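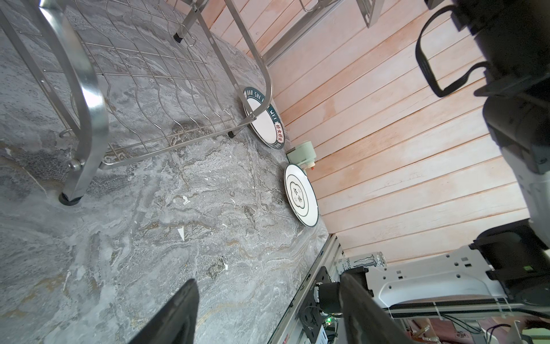 4. Setting up committees and the speakers' list

Chapter 3 covered creating the conference and adding chairs. In this section you load the delegations, assign them to committees and prepare the speakers' list for the first session. You need organiser rights. Chairs can do steps 6 to 10 for their own committee only.

4.1 Loading the delegation list

1. Open Pledus and choose your conference from the left-hand menu.
2. Go to Delegations, then Import.
3. Select a CSV file with four columns in this order: country, school, delegate name, committee.
4. Press Check file. Rows with a problem are marked in red and are left out until you correct them.
5. Press Import.

Note: The committee name in the file must match the name in Pledus exactly. "Human Rights" and "Human Rights Council" are treated as two committees, and the second will be created without a chair.

Note: One file can hold up to 1000 rows. Larger conferences should split the list by committee. The sample conference used in this guide, Flommont, has 1048 delegates and was loaded in two files.

Caution: Importing the same file twice creates double entries. Use Update existing if you only need to change a few names. Double entries can be removed one at a time under Delegations, but votes already recorded against them are lost.

4.2 Preparing the speakers' list

6. Open the committee and choose Session settings.
7. Set the default speaking time. The value is in seconds and applies to the general speakers' list. Moderated caucuses have their own time, entered when the motion passes.
8. Choose how yields are handled. The options are To the chair, To another delegate, To questions, or Off.
9. Under Display, tick Show next three speakers if the list will be projected.
10. Press Save and lock. The padlock beside the committee name closes.

A locked committee can still be run as normal. Locking only stops the settings from being changed during debate. To unlock it, the chair enters the session PIN.

4.3 Roll call and majorities

11. At the start of each session press Roll call. Countries appear in alphabetical order.
12. Mark each one Present, Present and voting, or Absent.
13. Press Finish. Pledus works out the simple majority and the two-thirds majority and shows both at the top of the chair's screen.

If a delegate arrives late, tap the country and change its status. The majorities are updated straight away. Do not run the roll call again during a session, as this clears the speakers' list.

Delegates marked Present and voting cannot abstain on a substantive vote, and the Abstain button is greyed out for them. On procedural votes it is greyed out for everyone.

Observers are entered with the letter O after the country or organisation name. They can be added to the speakers' list and may vote on procedure, but are not counted in the substantive majority. 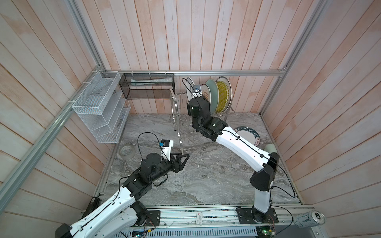 Arne Diekmann: We had a two-thirds figure that looked wrong in one of our rooms at Bruneo. The observers had been typed in with a zero in place of the letter O, so Pledus counted them as full members. Worth checking before the first vote. Correcting the names fixed the majority without a new roll call.

4.4 Working without a connection

The chair's screen keeps running if the network drops. Speaking times, votes and roll call changes are stored on the laptop and sent when the connection returns. The projected display stops updating if it runs on a second device.

Caution: Do not sign out or clear the browser while the orange bar is showing. Unsent votes are stored only on that laptop.

4.5 Error codes in this section

176: Committee has no chair. Add one under People.
215: Speaking time missing or set to zero.

Section last revised July 14, 2020. Motions and caucuses are covered in section 5.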